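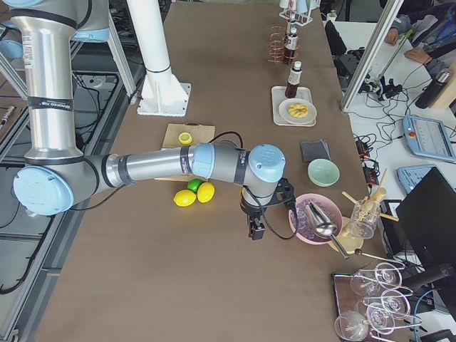
Long table, brown paper on.

1/ Right, a thread on mixing drinks at home, as I've been at it since July and have opinions. Mainly: buy more lemons than you think. Then go back for another bag.

2/ Sugar syrup is just sugar and water and I was paying proper money for it in Tresden like a mug. Equal parts, warm it gently, let it cool, stick it in the fridge.

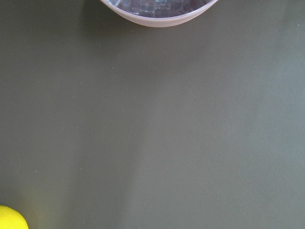

And label it! I once put mine in Remzi's tea thinking it was water — he drank the lot and asked for another.

3/ Ice next. Big cubes melt slower, and the bag from the corner shop is fine if you've got people round. I still run out every single time.

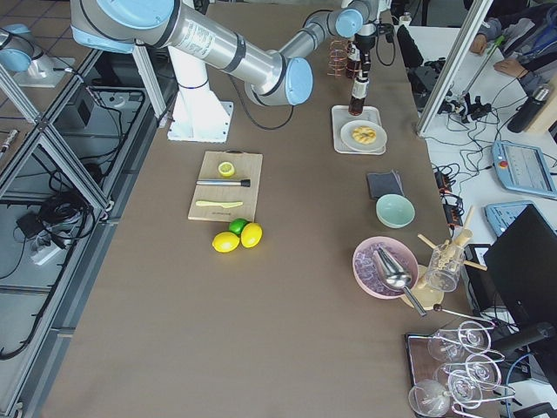

4/ Bitters. One little bottle lasts ages. Two dashes in fizzy water with a slice of orange is my weeknight drink now and I don't miss the wine much (Fridays excepted).

5/ Shake anything with juice in it, stir anything without. I got told off for shaking a Manhattan and I've never quite got over it.

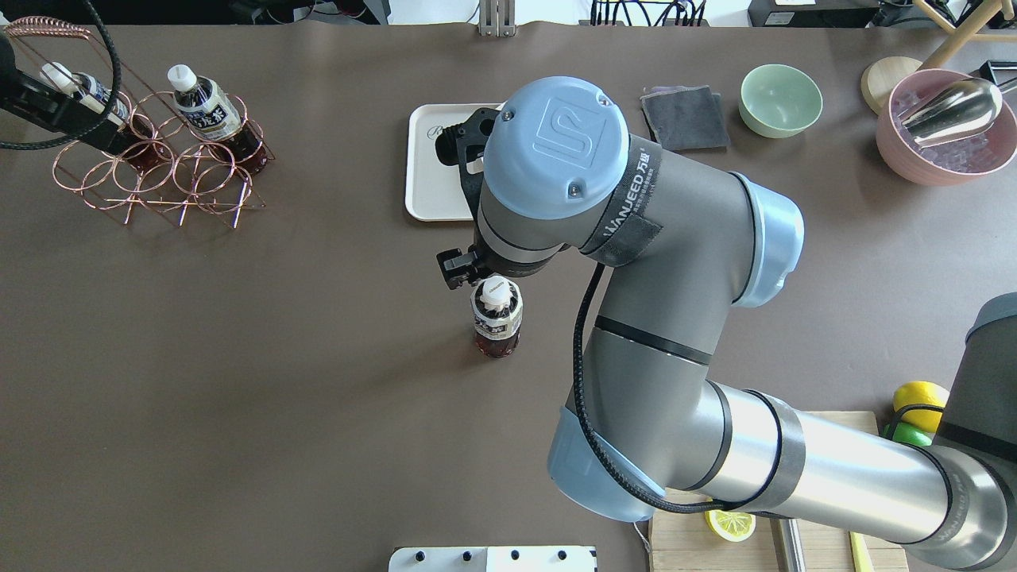
Honeylyn Bautista: can you freeze the lemon juice though? I always end up binning half of it

6/ Yes, ice cube tray, works a treat!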